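The Night Ferry to Bemach

The ferry to Bemach left at 2 in the morning, and Sera had been standing on the dock since midnight with her accordion on her back and a paper bag of plums going soft in her coat pocket. She didn't mind one bit. She had wanted to cross the strait at night since she was six years old, and now the water was black and slapping at the pilings and the whole harbor smelled like rope and diesel and frying onions. It was wonderful!

The trouble was the song. The festival judges in Bemach wanted an old island tune, played the old way, and the only one she loved was "The Widow of Flirkar." She had the first part cold. She had the second part too, mostly. It was the turn at the end she'd never gotten right, the place where the melody climbs up and ought to fall down the other side like a kid on a hill, and every time she reached the top it just sat there.

She'd tried it in the stairwell of her building, where the echo was good. She'd tried it in the laundry room, late in the evening, with the door shut.

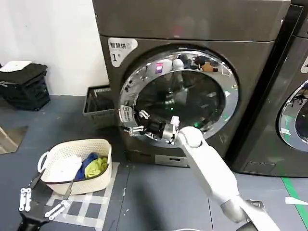

Too slow, came a voice from the next bench over. You're carrying it up those stairs like a sack of flour. You've been humming it for an hour and you slow down every single time you get near the top.

Sera turned around. An old man in a green knit cap was peeling an orange with his thumbs, and he didn't look up from it.

"It's a sad song," she said. "It's supposed to be slow."

"Who told you it was sad?"

"She's a widow!"

"She's a widow with a boat," he said, and held out half the orange. "Alun Ellis. I grew up on Flirkar. My grandmother danced to that song at her own wedding and at everybody else's."

Well! Sera had learned the tune off a scratchy record from the library, and on the record a man with a cold sang it like he was being lowered into the ground. It had never crossed her mind that anyone would dance to it. She ate the orange, which was so sour it made her ears ring, and then the horn went and they all shuffled up the ramp together, the truck drivers and the sleepy families and one goat on a string.

The boat was called the Ruddock and she was a beauty, if you like your boats fat and rusty. There was a lounge with red benches and a tea urn. The sign on the wall said 268 passengers, and somebody had scratched under it with a key: AND THE GOAT. Alun Ellis took the bench by the window. Sera unpacked the accordion. The engine started up under their feet -- thud, thud, thud-thud -- and he tapped along with one finger on the glass.

"There's your beat," he said. "Go on."
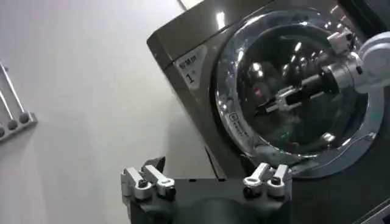 The tune started well enough. She kept her eyes on the window and let the engine count for her, and by the second time through a couple of the truck drivers had stopped their card game. Back home in the laundry room she'd always played facing the big washer, the one with the fat chrome ring on its door, watching the light bend along the metal, and she had gotten used to playing small, for a machine and a wall. Now there were faces. A little girl in pajamas had come to stand right in front of her with her mouth open. Sera got to the top of the climb, and out of pure habit she slowed down.

"Sack of flour," said Alun Ellis.

She laughed, and because she was laughing her arm jerked and the bellows came in hard, and the tune went over the top and down the other side so fast she nearly lost hold of it. Oh, it was glorious! It was messy and she hit a wrong note the size of a barn, and the little girl shrieked and started hopping from foot to foot.

"Again!" yelled one of the truck drivers.

She played it again. She played it until her shoulders burned. Somebody knew a verse that wasn't on the record, about the widow selling her black dress to buy a new sail, and somebody else knew a ruder one, and a woman with a baby tied to her front got up and danced with the man who ran the tea urn. Alun Ellis didn't dance. He kept tapping the window with his finger, a hair ahead of the engine, pulling the whole room along. 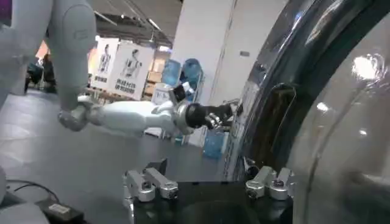

The room where Sera learned the first part.

They saw the lights of Bemach a little before five. Everyone had dropped off by then except the two of them, and the goat, who was eating a timetable.

"I was number 17 on the list," Sera said. "For the festival. I nearly wrote and told them to cross me off."

"Seventeen's good. They'll have had their lunch." He stood up, one knee at a time, and buttoned his coat. "Will you do the verse about the sail?"

"I don't sing."

"You were singing all night, girl."

She opened her mouth to tell him she certainly had not, and found that her throat was raw. Outside, a deckhand was coiling rope and whistling the end of the tune, the fast way. Sera gave Alun Ellis the last of the plums, swung the accordion onto her back, and went out to watch the harbor come in.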